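7 min read

1/ We finally have a result I feel comfortable talking about in public, so settle in, this is going to be a long one. It's about teaching robots to pick things up out of cupboards and cabinets, and about how much the order you collect your data in matters. (More than I would have guessed a year ago!)

2/ Some background for those of you who followed me for the bread posts. Our project is called Irau. We don't drive a robot around to collect training data. A person holds a pair of grippers, one in each hand, and does the task with them, and we record where the grippers go and what they do.

3/ Later on a policy learns from those recordings and runs on a real two-armed robot. None of that is our idea, and plenty of groups work this way now. It's fast, it's comfortable enough once your wrists get used to it, and you can do it anywhere you can carry the kit.

4/ What we wanted to know was pretty narrow. Say you have a fixed budget of demonstrations. Do you do one task over and over until it's smooth and then move on to the next one? Or do you mix everything up from the start, and accept that your people will be clumsier for longer?

5/ Most of us, me included, had been doing the first thing without thinking about it. You set up the cabinet, you do the small object on the bottom, you reset, you do it again, and by the thirtieth time your hands know the way and you're thinking about lunch.

6/ The recordings look lovely when you do that. Short, clean, no hesitations. I used to show them off to visitors. I was very proud of those recordings.

7/ So we collected 375 demonstrations and split them into two sets, matched as closely as we could manage for task and for the person doing it. One set was recorded in blocks. The other was shuffled, with a new task and a new layout drawn before each go.
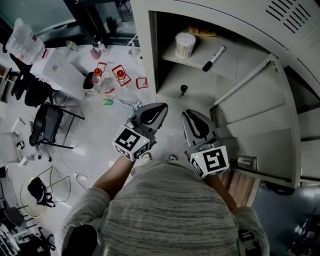 8/ The shuffled set was a pain to record, I won't pretend otherwise. Every single reset takes longer when the next layout has nothing to do with the last one. You end up walking back and forth with your arms full of small objects, checking the sheet, and then finding you read the wrong line of the sheet.

9/ And people hesitate. They reach for the shelf, remember it's the bottom compartment this time, pull back, and come in again lower. Our first instinct was to throw those takes out. I'm so glad we were too busy to get to it.

10/ When we trained on both sets and ran them side by side, the policy from the shuffled set did better on cabinets it had never met, and the gap was bigger than anything we got from fiddling with the network all spring. On the cabinet we'd collected on, the two were close enough that I wouldn't argue for either one.

11/ Our best guess is that the hesitations are doing a good share of the work. A policy that has only ever seen perfect approaches has no idea what to do when it comes in a little too high. One that has watched people pull back and try again has at least seen how to get out of trouble.

12/ It is a guess, though! We tested it in a small way, by taking the shuffled set and cutting every take with a visible correction in it. That left us 174 demonstrations. Then we compared it with a random cut of the same size from the same shuffled pool.

13/ The version without corrections was worse on the new cabinets. It mostly went wrong at the lip of the shelf, where the fingers touch the edge and the arm just keeps pushing. If you've ever watched a robot lean on a piece of furniture with total confidence, you know the feeling in your stomach.

14/ I want to be careful here, and one of my coauthors is surely reading this to make sure that I am. The takes with corrections also tend to be the harder ones, so cutting them also cuts difficulty. We tried to balance for that and only partly managed. There's a section in the writeup on it, longer than anybody wanted it to be.

15/ A practical note on tracking, as I get asked every time. We use printed markers on cubes mounted to the grippers. Cheap, sturdy, easy to replace. The weak spot is a deep compartment: once your hands go in, the cubes can slip out of view of the camera, and you lose the part of the motion you care about most.

16/ We fill short gaps from the motion sensors in the gripper and drop a take if the gap runs long. Turning your wrists a little outward helps a lot. It feels silly for the first hour and after that you do it in the kitchen at home.

17/ Another practical note, on small flat things. A key lying on the floor of a cabinet is so much harder than a bottle! The finger pads want something to close around, and a key gives them next to nothing. People find their own tricks, like dragging it toward the edge or tipping it up with one finger and catching it with the other hand.

18/ We had a long back and forth over whether to tell everybody to use the same trick. In the end we let people be, and I would do the same again, but I can't claim we have numbers on that one. It would make a nice small study for somebody.

19/ What about clutter? We left it in. An early version of the protocol had us clearing the room before each session, and the policies from that period were thrown by the first chair they came across. Now the chairs stay where they are and so do the cables, within reason. (Please watch your feet.)

20/ We also ran a small check with the folks at Clemonier, who have their own grippers and a very different room. They recorded 32 demonstrations in each style on a task of their choosing. Same direction, smaller gap. With numbers that small I wouldn't lean on it, but it was a happy afternoon when their plots came in.

21/ If you want to try this with your own setup, the cheapest version is a list of tasks, a shuffle, and somebody patient calling out the next line. We started with paper. We have a little script now that reads the layout aloud, and it mispronounces "compartment" in a way I've grown fond of.

22/ Budget more time than you think. Shuffled recording took us close to twice as long per take at the start and got better from there, but it never caught up with blocks. Whether that trade is worth it depends on what you're short of. We were short of variety, so for us it was an easy choice.

23/ Two things we haven't done. We haven't tried in-between schedules, where you do a handful of one task and then switch, and I suspect that's where most groups will want to end up. And we haven't tried any of this on soft stuff like towels or bags. The group at Torcombe has a folding setup I've been eyeing since September, so if you're reading this, please write back to me!

24/ The writeup goes up once we've fixed the axis labels on one figure that has been wrong through 2 full drafts. The data will follow after that, both sets, with the corrections tagged, so you can cut them your own way and tell me if I've got this backwards.

25/ A few of you are asking in the replies whether the tags were done by hand. Yes, all of them, and two of us went over every take separately. We disagreed most on very short pauses. Is somebody correcting, or just thinking? We settled on only counting it if the gripper moves back, and the tagging guide will be in the download.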